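Filed under: Slow Hobbies, Letters & Paper

October 17, 2020

I have written 6 letters this week and I am having the best time!

It started in February, when I found a shoebox of letters my aunt had kept from her pen pal, a man named Detlef Gerlach who lived near a lake and wrote to her for years about his tomatoes, his bad knee and a dog called Plukis. They never met. The box held 484 letters (I counted them twice, sitting on the floor until my foot went numb), and by the time I'd read the first dozen I wanted a pen pal so badly that I signed up for a letter exchange the same night.

The exchange I joined is called Skandus. You fill out a little card with your interests and they mail you three names. Mine were a retired bus driver, a nurse on night shifts who loves crosswords, and a woman in her eighties who makes jam and has very strong feelings about commas. I wrote to all of them. All of them wrote back!

I was so nervous about the first one. What do you tell a stranger about your life? I wrote a whole page about my job and threw it out, then I wrote about the squirrel that keeps digging up my bulbs and the words just poured out. The bus driver sent me four pages about squirrels. So start small, is my advice. Weather, soup, the neighbor's awful wind chimes.

I do most of my writing in the bedroom now, late in the evening with the radio on low. The kitchen has better light but it also has the dishes.

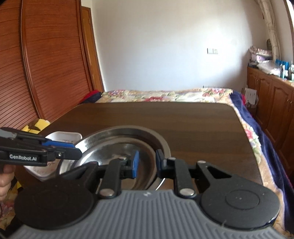 The dark wood tabletop in the bedroom.

Paper matters more than I thought it would. I began with printer paper, and the ink feathered all over the place. Then I tried a pad from Frerichs, the stationery store by the post office, and oh, what a difference. It's a creamy, slightly toothy paper and my pen sort of hums along on it. The envelopes are a bit narrow, so fold in thirds and press the creases with the back of a spoon.

As for pens, I use a cheap Movel fountain pen in blue-black. It skips on the letter S if I go too fast, so I've learned to go slower, and my handwriting has gotten better for it. My mother could read my last birthday card without calling to ask what it said!

The waiting is wonderful too. I thought I'd hate it. A letter takes a week or more to get where it's going, and meanwhile you half forget what you asked, and then the answer shows up on a rainy morning between the water bill and a pizza flyer. The jam lady answered a question about quinces that I had no memory of asking. (Her answer: yes, but peel them first.)

Next up I want to try sealing wax. I bought a stick in dark green and I still need a stamp to go with it, so if you have a favorite, tell me!

3 comments

marybeth_k: I had a pen pal in fifth grade and we lost touch when she moved. This makes me want to look for her.

Old Inkwell: Try rinsing that pen with cool water and a drop of dish soap. Fixed the skipping on mine.

Tansy: A dog called Plukis!! More about the dog please.

We use cookies to remember your settings and see which posts get read. OK / Learn more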